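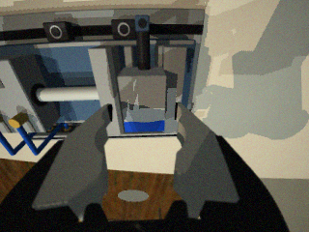 A simulated gripper, open, in front of a mechanical fixture in a computer-rendered test. Image: Skasdale

Skasdale, the automation firm that has spent two years trying to get robot arms to do small repair-bench chores, says its software can now finish 5 of the 13 jobs on its list without help. The other eight still need a person.

The company put out the results in October, after running each job in simulation before trying any of them on a real bench. The list covers work that small appliance and tool shops do every day: clearing a tray, sliding a part along a rail, pulling a worn rod, putting fasteners back in the right bin, wiping down a work surface.

Sliding and lifting went well. Anything that called for a light touch in a tight space did not. In the simulated runs, the arm made 3000 attempts at the fixture jobs and completed 976 of them. Most of the failures came in the last half inch, when the fingers closed too early or pushed the part sideways.

"A person at the bench feels the part catch and eases off," said Benedita Arruda, who leads testing at Skasdale. "Our arm sees that it hasn't moved and pushes harder. We are working on that, but I would not hand it a customer's machine today."

Arruda said the simulated jobs are useful for sorting out which chores are worth trying, and that scores usually drop once the same job moves to a real bench. Parts have grease on them, screws are worn, and the light changes through the day.

Two shops have agreed to take the system for a trial. Hotano, which services sewing machines and small motors, will use it only for sorting and tray work. Achterberg, a tool rental chain, wants it to wipe and restock returned kits overnight — a job its managers say is hard to staff.

Household chores are further off. Surkener, which makes kitchen fittings, asked Skasdale whether the same arm could load a dishwasher or change a faucet cartridge. The firm tested the first and got through almost one full rack before an arm fault ended the run. It has not tried the faucet.

Skasdale has not set a price. The Hotano trial starts first, with one arm and a shop employee on hand during all shifts.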